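Pronora publishes working rules for two-handed tabletop robots

Pronora has released a short set of working rules for labs that run two-handed robots on household objects. The document, dated 19th September, covers who may stand near the table, how objects are logged, and when a run has to be stopped. It is free to download and runs to 4 pages, plus a checklist meant to be printed and kept next to the controls.

The rules were written by a group led by I-hsuan Chu, who manages the test floor at Pronora. Two other labs, Betgate and Brorkevov, read the drafts and tried them out on their own tables before publication.

Chu said the group started from its own logs. Staff went through 486 recorded runs and marked every one that had been interrupted or thrown out. The most common entry was a missing or wrong object list. The second was a person inside the marked area without a note in the log.

"We had good rules for big arms behind fences," Chu said. "For a table with a bowl and a tissue box on it, people were going by habit, and the habits were different on every shift."

The rules apply to any setup where robotic hands and people share a room without a fixed barrier. They do not replace a site's own risk assessment, and a lab that already has stricter limits is told to keep them.

Household items are allowed in any mix, including soft toys, baskets, cups and polished metal. Shiny objects get a paragraph of their own. A stainless steel bowl can throw back bright highlights and the dark shapes of the fingers holding it, so the operator is asked to check the camera view with the bowl in the hand before the first run.

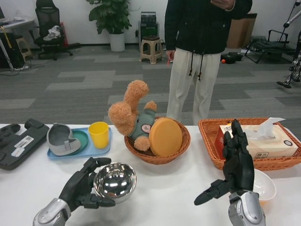
What changes for operators

One named person is in charge of each run. That person holds the stop control and does nothing else until the hands are parked. Handing over the stop control in the middle of a run is not allowed; the run is ended and a new one is opened.

Anyone standing at the far side of the table is entered in the log by role. Loose cords and drawstrings have to be tucked in or tied up before a person comes within reach of the hands.

Objects are listed before the run and checked again after it. Anything that falls to the floor stays there until the hands are parked. Breakable items such as ceramic bowls may be used, but a chipped one is taken out for good.

Betgate asked for a longer limit on single sessions and did not get it. Brorkevov wanted the object list to be optional for practice runs, and that was turned down too, though practice runs may use a shorter form.

Labs can send comments through the Pronora site under reference 427. The checklist is also being translated for Chiu, which plans to use it at its training site next year.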